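Craft and Display Workshop
Session 4: Hot glue guns, care, sorting and storage
Tronville Community College, Room 224
Notes prepared by Lovely Abella. Revised 16th July.

Bring these notes to the session. Closed shoes, hair tied back, sleeves above the wrist. The bench exercise is in the second half and takes longer than people expect, so please be on time.

What a glue gun does
A stick of solid adhesive goes in at the back. Squeezing the trigger pushes the stick forward into a heated barrel, where it melts and comes out through the nozzle. The bond forms as the glue cools. There is no solvent to evaporate, so the open time is short, often well under a minute. Thick beads stay workable longer than thin ones. Metal and glass draw the heat away quickly and the glue can skin over before the second surface is pressed on.

Types you will meet
Low-temperature guns are suited to foam, ribbon, thin plastics and paper. High-temperature guns are used for timber, ceramics and heavier fabric. Dual-temperature guns have a selector. Mini guns take the thin sticks and full-size guns take the thick ones, and the two are not interchangeable. A thin stick in a full-size gun will slip in the feed and melted glue can run back past it. Check the rating label on the body before you choose sticks. If the label has worn off, put the gun aside and ask.

Some guns have a rocker switch on the grip. Many have no switch at all and start heating as soon as they are plugged in at the power point. Treat every gun as hot until you have checked the plug and given it time.

The wire stand
Most guns have a bent wire stand at the front of the barrel. Fold it forward so the gun sits nose down on a heatproof mat with the trigger clear of the bench. A gun laid on its side while hot will drip, and glue can creep back around the heating chamber. Stands come loose with use. If one has fallen off, bring both parts to Bayu Hartono in the tool store and he will refit it.

Smooth and polished surfaces
Hot glue holds poorly on chrome, glazed ceramic and polished metal. It will often peel off in one piece once cold. This is useful when you want a temporary hold for a window display and a problem when you want a permanent one. Ways to improve the bond:
Wipe the surface with isopropyl alcohol and let it dry completely before any gun is switched on nearby.
Scuff the contact area if the finish does not matter.
Warm the metal slightly with a hair dryer.
Use a different adhesive. For a stemware holder or a candlestick carrying weight, use a two-part epoxy.

Clear and coloured plastics need a test first. Cheap party glasses soften under a high-temperature gun and go cloudy at the contact point. Test under the foot, where the mark won't show.

Removing stray glue
Leave it to go hard. Lift the edge with a plastic scraper or your fingernail and pull slowly. A dab of isopropyl alcohol at the edge helps on metal and glass. Do not use a blade on chrome. Strings across the work can be brushed off once cold.

Cooling and packing away
1. Switch off at the wall and pull the plug out by its body.
2. Leave the gun on its stand on the mat for half an hour.
3. Leave the stick in. Pulling it out backwards can damage the feed.
4. Check the cord along its full length for melted spots, then coil it loosely and fasten it with a tie. Don't wrap it around the barrel.
5. Put the gun in the container with the nozzle away from the other cords.

Cords are the main reason we lose guns. Last May we retired a whole shelf of them for damaged insulation, nearly all of it caused by nozzles put away warm. The room goes through about 4,000 sticks a year, and they are cheap compared with replacing tools.

Bench exercise (pairs)
Your pair will have a container of guns and a few display items on the same table. Keep the display items well back while you work.
Take the guns out one at a time. Free the cord before you lift.
Group them by stick size, then by temperature rating.
Check trigger, stand, nozzle, plug and cord, and record the result on the tool sheet. Write the body colour and the trigger colour, as several are otherwise alike.
Tag anything doubtful with red tape and leave it unplugged.
Return the sound ones with cords coiled and tied.
Anything in the container that is not a glue gun goes on the side bench.
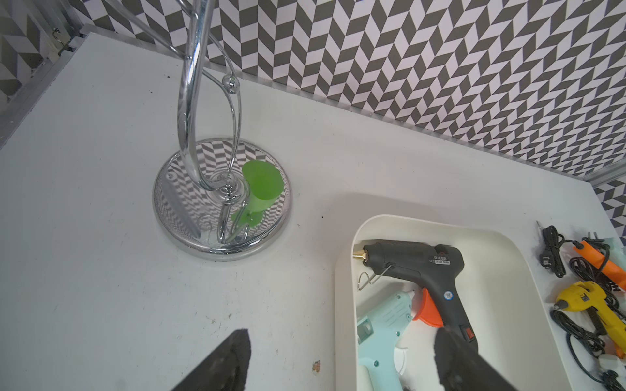
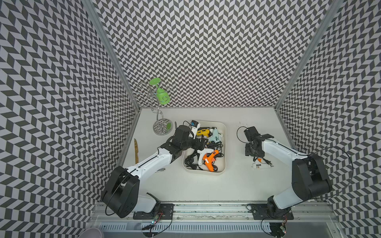 Glue guns in the white container, with a chrome stand on the same table.

Hand in
One tool sheet per pair, both names at the top, to Rowena Galang before you leave. Sheets without the cord column filled in will be returned.

Burns
Cool running water for twenty minutes. Do not pull hardened glue off the skin while it is still hot. Tell the instructor about every burn, including small ones. The first aid kit is beside the sink.

Next session
Foam board joints. Lilibeth Dagdag is teaching. Bring a steel ruler, a cutting mat and one unfinished display piece.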